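In defence of the small market

I moved to Flornthorpe from a village near Inden, and the first thing I looked for was the market. At home I went every week with my mother, and I believed that each town of this size must have one. Flornthorpe has one too, but it has become so small that I walked past it the first time. There were 5 stalls, and one of them sold covers for telephones.

My colleagues told me that the supermarket on the Ornham road is cheaper and has a car park. Both things are true. I go there also, for flour and soap. But I want to say why I think the town makes a mistake when it lets the market disappear.

First, the quantity. In the supermarket the chillies come in a bag of 100 grams, closed, and the potatoes in a bag which I cannot finish alone. At the stall I can ask for one chilli. The seller does not laugh, he puts it in my hand and I pay a few pence. For a person who lives alone this changes how one cooks, and how much goes in the bin.
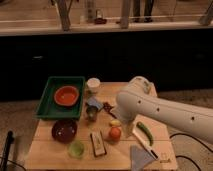 Second, the talking. When I arrived my English was from books. At the fruit stall I learned the word "bruised", and that "what can I get you, my love" is not a declaration. A self-service till has never taught me anything, except to wait for assistance.

I know the argument against. The stalls stand in the rain, the choice in November is poor, and the council asks a rent of 30 pounds for a morning when perhaps few people come. A seller must earn his living, and I do not ask him to stand there for my pleasure. But in Mösli, where my aunt lives and which has only 500 inhabitants, the municipality asks no rent at all in winter. The square would be empty otherwise, so what is lost? The stalls there remain until dark and people come down from the hill farms to buy cheese and also to complain about the road.

I would like Flornthorpe to try this for one winter. It should also put the market back in the square, in place of behind the library, where the wind is very strong and where a visitor cannot find it. I have written this to the council and I received a polite letter that my opinion was noted.

Until then I go on Saturday mornings with my bag, and I buy my one chilli.

14 comments | 37 shares
Contact | © Flornthorpe Letters, all rights reserved | Back to top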